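Sendside T4 two-arm mobile base - product page
Ready for household and light shop-floor work? Read before you order.

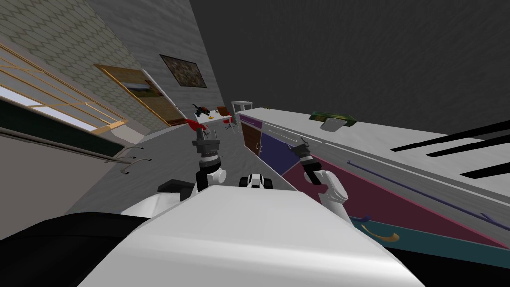 Can a machine do the chores in a home or a small workshop by itself today?
Some of them, if the room is known to it and the objects are simple. For most other chores a person must still stay near and help.

We sell the Sendside T4 since February, and many customers ask us the same thing before they pay. So we prefer to write openly what it does well and what it does not do well yet.

Works well in our tests
Carrying light, rigid items from a table to a counter. Opening cabinet doors that have a handle with enough space behind it. Putting boxed parts in a bin on the shop floor.

Works sometimes
Drawers that stick. Clearing a table with mixed items on it. Flat knobs, or very thin handles - the fingers find them, but the grip can slip.

Does not work yet
Folding clothes, washing glasses by hand, and everything with a loose cable.

How we test
Every chore is tried first in simulation, in kitchens with different colors, door panels and handle shapes. The Irkby release was run through 1,008 simulated attempts. After this, Zhiqiang Gu repeats the chores on the real machine in our workshop. A chore goes to the first list only when it succeeds in 35 real attempts one after another.

What is in the box
Base with two arms, two grippers, charging dock, 4 spare finger pads, and a license for the Vukham control software for one machine.

Setup
Please plan 5 hours for the first room. Doors must be free to open and the floor must be clear. If you later change the furniture, the room has to be mapped again, but this goes faster.

Support
Questions about a certain chore can be sent to Arnar Bergmann through the contact form. Please write the type of handle and the weight of the object - without this we can not give a useful answer.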